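Zetora Bench Cell Setup Guide
Section 7. Faults when handling a clamped part

Revision of 13 March 2021. Prepared by Sohail Bukhari, Gilmartin Cell Support.

7.1 When to use this section

Use this section when the cell stops with message 158 (Grip load out of range) while a part is being placed in, or taken out of, a C-clamp. It does not cover message 158 during free moves. For those, see Section 6.

The message means that the load on the fingers changed faster than the limit allows. The usual causes are:

Fingers closed on the part before the arm reached the approach height.
Part and clamp touching, so that the arm lifts both.
Clamp turned or shifted on the board after the positions were taught.
Limit set too low after a controller update.

CAUTION: The arm holds its position after message 158 and the fingers keep their last grip force. Do not pull the part out by hand. Thin wood parts will split, and the arm may move when the load comes off.

7.2 Clearing the fault

1. Press the stop button on the pendant. Check that the program line is no longer advancing.
2. Look at the part from both sides of the table. If the clamp is off the board, support it before going further.
3. Switch to Manual and set the speed to 20 percent.
4. Keep hands outside the table rails. Open the fingers with the pendant key, one step at a time, until the part is free.
5. Jog the tool straight away from the part. Do not rotate the wrist until the fingertips are clear of the clamp.
6. Press Reset. Message 158 should go out. If it comes back at once, go to 7.4.

Note: In a cell with two arms, a stop on one arm stops both. The second arm must be reset separately from its own page.

7.3 Checking the setup before restart

1. Lay the clamp flat on the board with the handle end of the screw pointing away from the arm's approach path.
2. Back the screw off by hand and check that the pad swivels. A stuck pad pushes the part sideways when the fingers close.
3. Inspect the part. Replace it if a strip has lifted or a joint is open. Gurnik window blanks are glued only at the corners and should not be reused after a hard stop.
4. Run Find Part from the Setup page. If the result differs from the taught position, teach the position again. Do not correct it by moving the clamp.
5. Run the approach in Manual at 20 percent and stop above the part. Both fingertips must clear the clamp body.
6. Raise the speed to 30 percent and repeat. If this run is clean, return to Auto.

7.4 If the message returns

Open the Grip page and read the load limit. The factory value is 3000. Versions shipped before September may drop to a lower value after an update. Enter the factory value, save, and restart the controller. If the message still returns with no part in the fingers, the load sensor needs service. Contact Grorkbridge and give them the message log. Do not raise the limit to get through a shift.
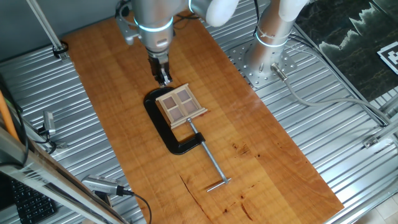
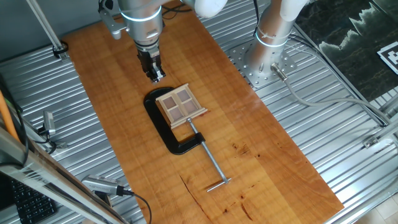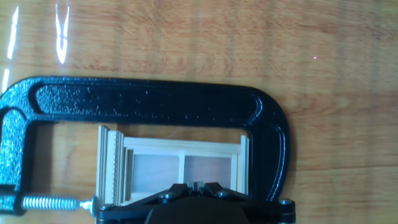 Figure 7-1. Gripper, C-clamp and miniature wooden window frame, two table views and one wrist camera view.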